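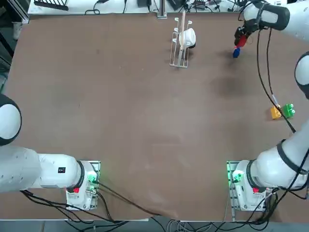
Cuaderno de taller, marzo: escurridor, taza y piezas de color

Inicio Cuaderno Materiales Archivo Contacto

Las 9 pasadas y ya con el segundo café. Quería dejar por escrito lo del tablero antes de que se me olvide, que luego Houda me pregunta y le contesto cualquier cosa. El marrón mate me sigue gustando muchísimo (¡nada de reflejos!), pero las marcas se le quedan todas. Ayer probé con un paño apenas húmedo y jabón neutro, luego con la goma blanca de Grabowska, y me quedo con el paño. La goma deja un cerco que me pone de los nervios.

Miłosz insiste en darle una mano de cera. Yo no lo veo, porque con cera las piezas pequeñas patinan y volvemos al principio. Le he dicho que pruebe en el recorte que quedó de Padach, el de 35 cm, y que hablamos.

Lo del escurridor. Estuve mirando otros dos modelos en el catálogo de Vovham, referencia 741 y otro que no apunté (mal), los dos bastante más anchos. Para lo que hacemos nos sobra ancho y nos falta altura en las púas, así que de momento
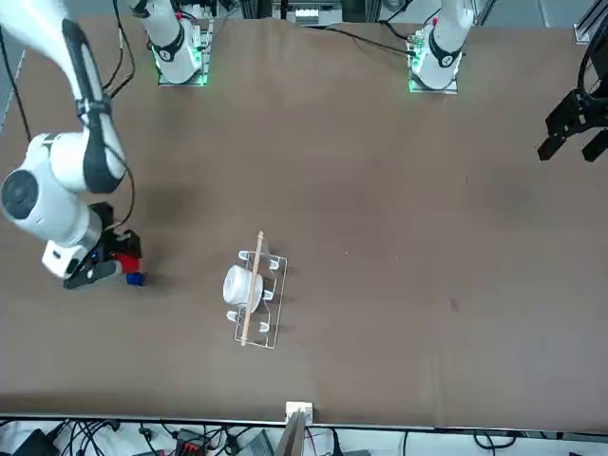 seguimos con este, que pesa poco y se coloca en un momento. Si algún día lo cambiamos, que sea por uno con la base un pelín más pesada. Krishnamoorthy propone pegarle cuatro topes de goma por debajo y me parece buena idea, barata además. Apuntado: topes transparentes, de los finos, nada de fieltro.

Sobre la taza: hay que decidir de una vez cómo la dejamos puesta, porque cada uno lo hace a su manera y luego las notas no casan.

Taza y palito

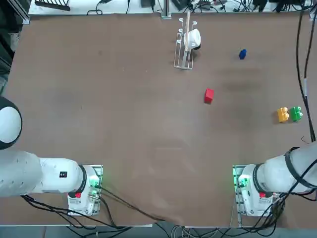 Mi voto es para la colocación más sencilla, la que cualquiera repite sin mirar el cuaderno. Halina prefiere la taza boca abajo y suelta, como en casa, y entiendo que escurre mejor, pero a mí me gusta colgada en el escurridor, con el palito de madera de pie. Así se ve enseguida si falta algo. Y el bloque azul a la derecha, solo, a su aire, que tan pequeño se pierde en cuanto le arrimas otra cosa. Pendiente hacer una plantilla en cartulina con las posiciones; Remigiusz tiene cartulina gruesa de sobra, aproximadamente 25 pliegos.

Las piezas

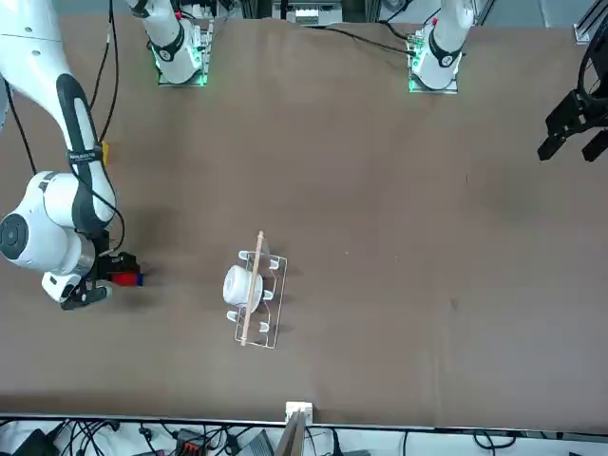 Con los colores no pienso discutir más. Houda pedía pasar todo a gris y crema, que queda elegantísimo en el catálogo de Dakanville, sí, pero sobre este marrón no encuentras nada. El rojo con la punta azul salta a la vista aunque le caiga la sombra encima, y para trabajar con prisas eso vale oro. Me los quedo. Como mucho añadiría un amarillo, a ver qué dicen los demás.

Para comprar: topes, paños, lija de grano 1000 para repasar el canto del recorte. Preguntar a Halina si la taza de repuesto la tiene ella, en el armario no la veo.

Compartir 4 · Comentarios 2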